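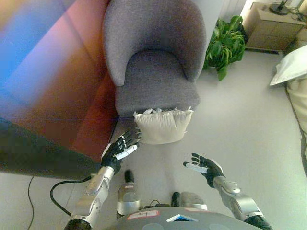

Gray armchair with an off-white pillow at its foot.

Caring for a fabric armchair and its pillows

A fabric armchair needs little work if the work gets done on a schedule. Most of the chairs people give up on have nothing wrong with the frame. The fabric went dull from dust, or the seat went flat on one side.

Weekly

Take the pillows off first and set them somewhere clean. Vacuum the seat with the upholstery tool, then the inside of the back, working from the top down. On a chair with a rounded back, go around the curve in one direction and overlap the strokes. Finish with the crevice tool where the seat meets the sides. Crumbs and coins end up there.

If the seat cushion lifts out, turn it over once a month. If it is fixed, press along the edges with both hands and pat the middle back into shape.

Pillows that land on the floor

Pick them up the same day. Before one goes back on the chair, shake it outdoors and look at the side that was down. Pet hair comes off with a damp rubber glove. Use short strokes, all in one direction. 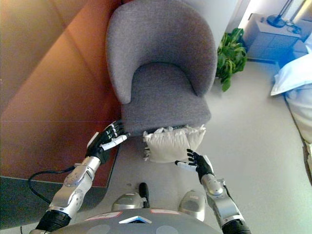

Trim is what usually wears out first on a throw pillow. People pull pillows up by one corner, and the stitching along the seam lets go long before the cover does. Put a hand on each side and lift from the body of the pillow. A white one with a ruffled, fringed edge, like this one against the front of the gray seat, should be lifted that way every time. Comb the fringe straight with your fingers afterward. If a strand has pulled long, trim it level — do not tug it.

Washing a light-colored cover

Check the label. If it can be washed, close the zipper, turn the cover inside out and put it in a mesh bag. Cool water, gentle cycle, no bleach. Lay it flat on a towel to dry. Fringe tangles badly in a dryer, and ruffles come out creased.

If the cover does not come off, spot clean. I use a white cloth, cool water and a drop of Prenico dish soap. Blot from the outside of the spot toward the center, then blot again with plain water. Stand the pillow on edge to dry and turn it a few times.

Gray fabric

Medium gray hides dust well, so go by the calendar and not by how it looks. Lint from white pillows does show on it. A lint roller takes care of that in a minute.

Some fabric labels give a rub count. The swatch card from Cluvport that I keep in the drawer lists 2,000 for a thin decorative cloth. I would put that on a pillow and never on a seat.

Under the chair

Tip the chair back or slide it forward once a month and vacuum the floor beneath it. Check the feet while you are there. Felt pads collect grit and will scratch a hard floor — replace them when they look shiny or flat.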